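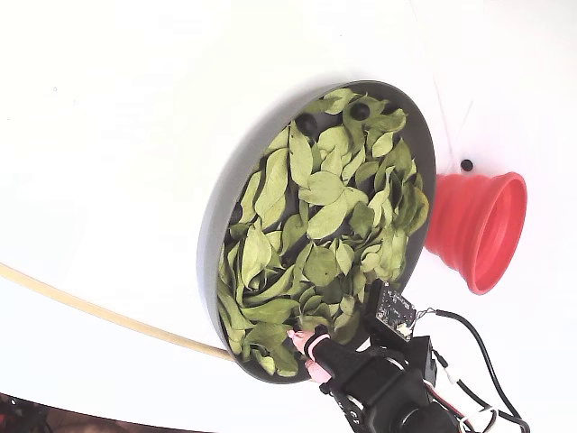
Wivo study planner opens to Year 11 and 12 students across Lernville

Revision scheduling software moves out of trial in May

LERNVILLE — Prila, the developer of study software for secondary and tertiary students, today announced the general release of Wivo, a revision planner that builds a weekly timetable from a student's own subject list, assessment dates and available hours.

Wivo was trialled over two terms by 191 students at Wendt College. Of these, 188 remained enrolled in the trial until its close and 89 agreed to share their completed timetables with the development team. Their comments led to several changes in the release version, including a shorter set-up screen, a printable week view and the option to block out hours for paid work or sport.

To begin, a student enters each subject and the date of every test, essay or practical assessment. Wivo then divides the preparation into sessions of 20 to 50 minutes and places them in the free parts of the week. When a session is missed, the remaining work is spread over the days that follow — the student is not required to rebuild the plan. Sessions can be moved by hand at any time, and a finished plan can be exported to most calendar programs.

"Students told us they were spending Sunday night drawing up a timetable and abandoning it by Tuesday," said Gunther Sauerland, Director of Product at Prila. "We wanted a planner that could absorb a bad week and carry on. The Wendt students were generous with their criticism, and the program is much better organised as a result."

A separate view for teachers will be offered to schools that purchase a site licence. It displays assessment dates by year level so that staff can see where deadlines fall together. Teachers cannot view an individual student's timetable unless the student chooses to share it.

Wivo will be available from May for Windows and Mac computers, with a browser version to follow. Individual licences run for 12 months. The standard site licence covers up to 2000 students, and larger schools may apply to Prila for a quotation. Students who took part in the trial will keep their accounts and saved timetables at no charge for the remainder of the school year.

Schools wishing to arrange a demonstration should contact the Prila schools office in Lernville, weekdays from 9 am to 5 pm.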